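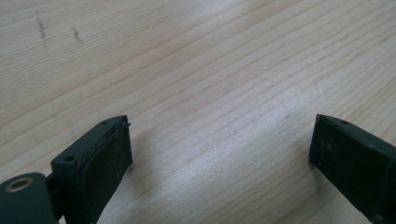

Nevbridge workshop, September 5, 2020
Gripper: Rolora two-finger, hand-held. Entry by Gudrun Sjögren.

Fault
Width reading wrong at the open end. With the jaws right back the log gives 84, then drops to 2 for a few samples and comes back. 2 is what we normally get with the pads touching. Jaws weren't moving, I had my thumb off the trigger.

First seen at sample 725 of the key fob run. I carried on to the end before looking at the log, which was silly. The dropout comes up 228 times in the whole file. Song's run before mine is clean.

Checks so far
Battery swapped, no change. Restarted the logger, no change. Unplugged the encoder lead and pushed it home again: clean for a few minutes, then back as before. Wiggling the lead at the handle end brings it on. Wiggling it at the finger end does nothing.

Pads are dusty and scuffed on the gripping faces. I don't think that has anything to do with the reading but they want a wipe — dry cloth only, the solvent lifted the edge on the last pair.

Went back to the Haval fob on the bench and tried coming in with the right finger against it. Same dropouts with the jaws wide.
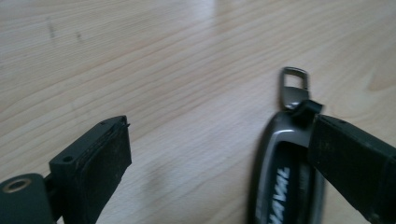
To do
Open the handle and look at the crimp on the encoder plug.
Ask Trandham if they still have the spare lead. The one on order won't be here until December.
Mark my fob run as bad from 725 onwards. Don't delete it, Song wants the raw file.
Gripper stays off the motorised arm until the lead is changed. If the controller reads 2 while the jaws are open it will take it as closed and lift — not having that with hands near the bench.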